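Brurholm Toy Exchange
Home | Swap days | Galleries | What we take | Find us

Gallery: Bottom of the Bin

12 February 2021

Every toy exchange has a photograph of its best shelf. Ours is on the home page and was taken in flattering light after a great deal of dusting. This gallery is for the other end of the business, the big grey metal bins, and what is in them when most of the good stuff has gone home with somebody else.

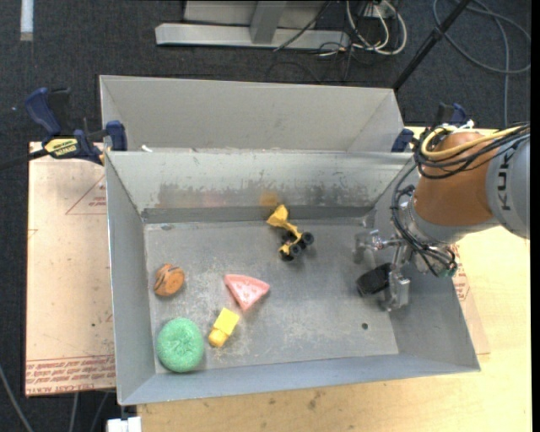
Digger, watermelon, bun, and the green one. All still looking for a home.

The digger

Yellow and black, four wheels, scoop at one end. I call it a digger. I have been told with some force that it is a loader, and by a much smaller person that it is a "scooper", and I am inclined to go with the smaller person. We get a lot of construction vehicles at Brurholm. They come in by the carrier bag, usually from families where somebody has abruptly moved on to dinosaurs, and they normally go out again the same morning.

So a digger at the bottom of the bin is a bit of a puzzle. My theory is that it suffers from the company it keeps. Put a digger with other diggers and it is a fleet. Put it in with the pretend groceries and people take it for something that got in by mistake. I have moved diggers to the vehicle shelf before now and found them back among the fruit within the hour, so somebody out there disagrees with my filing.

The watermelon

Play food has its own class system. Anything that cuts in half with a satisfying rip goes first. Then come pizza, ice cream and eggs, in that order. Fruit is respectable but slow. Watermelon ought to do well, being pink and cheerful and immediately obvious to anyone, but a single slice raises the question of where the rest of the melon went, and children do ask.

A slice is also, for some reason, what gets used as a hat for a bear. I mention this for anyone who has a bear.

The bun

Or cookie. It has been a bun, a cookie, a burger and on one occasion a hedgehog, depending on who was running the shop. (We let the younger visitors run the shop. Prices become unpredictable.) I would say bun, on account of its general air of being filled with something. It has those dark curved lines on it that toy makers use to suggest either a glaze or a griddle, and it takes neither side.

The green one

I have had more conversations about this than about anything else we have ever put out, and that includes the rocking horse with the human teeth.

It is round. It is green. It has a dimple where a doughnut would have its hole. It looks spongy and it has speckles. The doughnut party is currently ahead, and points to the shape. The vegetable party points to the colour and says that no baker in Drudden has ever sold anything like it, to which the doughnut party replies that they plainly haven't tried the one by the bus station.

If you gave it to us, please write and say what it is. If you gave it to us on purpose so that we would argue about it, well done.

The bins themselves

People ask about these nearly as often as they ask about the toys, mostly people with garages. They are metal, large and grey, and they came from the Steinbach laundry when it closed. I can't tell you where to buy one. They were going for scrap and we had a trailer.

They replaced a row of wicker hampers, which were charming, photographed beautifully, and shed bits of themselves into everything. You would take home a tea set and find you had also taken home a fair amount of hamper. The metal bins have shed nothing so far. They have collected a good many scratches, and a band of dark scuffing along the inside that no amount of scrubbing has shifted, and I have stopped minding. It saves us worrying about the next scratch.

Their one real fault is the noise. A wooden brick dropped into an empty metal bin from the height of an excited four-year-old can be heard in the car park. We did try lining them with a blanket. The blanket was swapped for a jigsaw on its second outing, by someone who had followed the rules perfectly, and that was the end of the lining.

They are also deep. The stuff at the top gets looked at, the stuff in the middle gets rummaged through, and the stuff on the floor of the bin stays exactly where it is until an adult with long arms takes pity. I suspect a good half of what we call unpopular is simply out of reach. There is now a step. There is also now a queue for the step, and a small trade in turns.

What goes, what stays

I kept a tally last August, in the back of the raffle book, to settle a bet. We took in 300 toys over the month, and the results were as follows.

Gone almost at once: wooden train track of any make, anything with a working siren, dolls' furniture, magnets.

Gone by closing: farm animals, apart from the pigs. I have no explanation for the pigs.

Gone eventually: shape sorters, stacking cups, puppets with both eyes.

Still with us: puppets with one eye, shape sorters missing the star, a jigsaw of a harbour whose box promises 100 pieces and tells the truth only about the harbour.

The bet was that single items of play food would be the slowest thing we had. I said they would and I lost. The slowest thing was a set of skittles, complete and in good condition, that had been in the building 12 weeks by then. I have since taken it home myself. It is very dull.

A word for single items

I know the arguments against odds and ends. They make a place look like the inside of a sofa. Other exchanges won't take them, and the Oretti people, who run a very smart operation across the river, will only accept a toy if it comes with everything it set out in life with. Their shelves are lovely. I have been round twice and come away feeling that I should have wiped my feet.

But I have watched a good deal of playing now, and I haven't yet seen a child check a shopping basket for completeness. What I see is one bun being sold over and over to a long line of customers at steadily rising prices. I see the digger called in to deliver the watermelon. A matching set tends to get laid out nicely, admired, and left. A daft mixture gets used, possibly because it takes some explaining.

So we carry on taking them. Clean, please, and not sticky. We have been handed a real satsuma more than once, and the second time it had been in the bag a while.

Bringing things in

Hard toys can go straight on the counter. Soft toys want a wash first and should be dry when they reach us. Anything with batteries should arrive without them, particularly if it sings. Please don't drop things directly into the bins on your way past, however tempting the noise.

Swaps are one for one, whatever the size. Yes, this means you can bring a slice of watermelon and leave with a pushchair. It has been done, and the gentleman in question couldn't look at me.

If you have nothing to swap, take something from the bins anyway and bring it back when it has been outgrown, or swap it for something else later. We don't write it down.

Claiming something from the gallery

Send a message through the Find us page saying which thing you would like and we will put it by for you until the next swap day. Say "the green one" and we'll know. We will not be drawn on what to call it in writing.

Gallery views: 1,501

More galleries
The Jigsaw Shelf, With Warnings
Bears of Brurholm
Prams and Pushchairs
Drudden Spring Swap
Things We Have Found in Pockets of Dressing-Up Clothes

Comments (4)

It's a pepper. Looked at from on top. I can't believe this needs saying.

Doughnut. Pistachio. My daughter would like it held for her, please, and so would her brother, and I'd be grateful if you could pretend you only got one of these messages.

Is the step still there? We came for the step last time.

Reply from the Exchange: The step is still there. Turns are currently going for one farm animal each, pigs not accepted.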